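4.3 Shadow edges and the judgment of surface boundaries

The first two experiments used shadows with straight edges, cast by a card held between the lamp and the surface. Most shadows that people meet in daily life are less regular. Leaves, railings and torn awnings give edges that branch and break up, and the brightness inside the shadow is often uneven. We therefore asked whether viewers still separate a shadow from a stain when the outline is irregular.

Early work on this question goes back to the Nedov survey of 1953, in which viewers looked at painted boards through a small opening and said whether a dark patch was paint or shade. Nedov found that a soft edge led most viewers to answer "shade," and that drawing a thin dark line along the edge reversed the answer. Ekwueme later repeated the test with printed cards and got the same result for simple shapes. Neither study used outlines with fine branches, where the soft part of the edge may be wider than the branch itself. In that case the usual cue is weak, and the viewer has to rely on something else, such as how the patch fits with the rest of the surface.

Viewers. We tested 58 adults from Jundunville and nearby towns. All had normal or corrected eyesight and none had taken part in the earlier experiments. Two more were tested but left out of the analysis, one for missing the second session and one for giving the same answer on every trial.

Materials. The pictures came from the Zundenel set, which contains 719 images of plain surfaces under different kinds of light. The set includes photographs and computer renderings. We sorted the images by edge type (straight, curved or branching) and by whether the surface was one color or bordered by a second color. Images in which the dark patch covered the whole surface were removed. The sorting was done by Jummai Aliyu and checked by a second coder who had not seen the first set of labels. Disagreements were settled by discussion before testing began.

Procedure. Each viewer sat in a dim room with the chin on a rest. A picture appeared, then a gray field, then two response words, "shadow" and "mark." Viewers pressed one of two keys and then rated how sure they were on a short scale. There was no time limit, but viewers were asked to give their first impression. The order of the pictures was different for each viewer. The second session used the same pictures turned upside down.

Images with a colored border were of special interest. A border gives the viewer a second edge to compare with the edge of the dark patch, and it also shows where the surface stops. Figure 6 is a rendering from the branching group. The brown shadow has a jagged outline and lies on a tan tabletop with an orange border, and there are fainter shadow shapes elsewhere on the same surface. 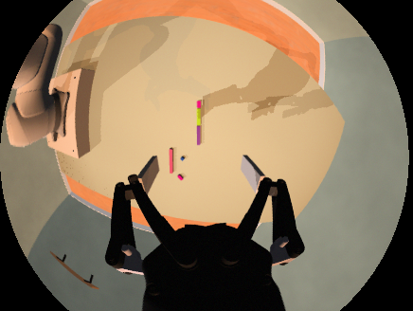 Figure 6. Rendered image with a branching shadow on a bordered tabletop, seen from directly above.

Results. Viewers chose "shadow" less often for branching edges than for straight or curved ones. The difference was present in both sessions and did not depend on the order of testing. Confidence ratings followed the same pattern, with the lowest ratings given to branching edges on surfaces without a border. When a border was present, "shadow" answers rose for all three edge types, and the rise was largest for the branching group.

Turning the pictures upside down had little effect on straight edges. For branching edges it lowered the number of "shadow" answers again, mostly among viewers who had been unsure in the first session. In comments collected after testing, several viewers said that a jagged patch looked like spilled coffee or wood grain. Others said they had looked for an object that could have cast the shadow and answered "mark" when they did not find one.

We did not measure eye movements, so we cannot say whether viewers looked at the border before answering. Section 4.4 takes up this point with a smaller group of pictures in which the border was masked.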